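Sunday at the Bereck open house

The Bereck building opens its doors once a year, in March, and I have now gone three times, which says something about my weekends. Parking was in the Vedden lot across the road. The sign said 200 spaces. I got what felt like number 201, half in a hedge.

Coffee was by Justosa, served in cups the size of an eggcup. I had four.

The tour took us past the paint store, then a long corridor with framed certificates, then the workbenches, where I had been hoping to linger. Encarnación Gallardo led our group and walked fast for someone carrying a clipboard, a radio and a cinnamon roll. She said the building has 1,485 light fittings and that she has personally complained about over 80 of them.

The bench I liked best had a pale wood top with a white board laid over nearly all of it, and on the board a clear plastic tray with one small, bright yellow thing in it. I took it for sponge. The man next to me said shuttlecock, with great confidence, and we parted on poor terms.

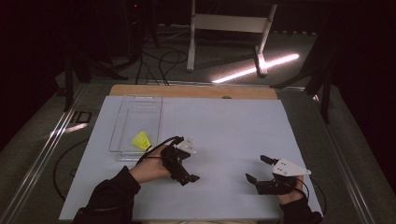 The gift table

Fallahi had the stall by the exit, selling storage trays and drawer dividers. I own 120 loose screws and no dividers, so I was an easy mark. I came away with two trays – one for the screws, one for whatever I decide is too good for the first tray.

Lunch was soup. Bring cash next year, and wear flat shoes, as the stairs to the upper gallery are steep and the handrail starts late.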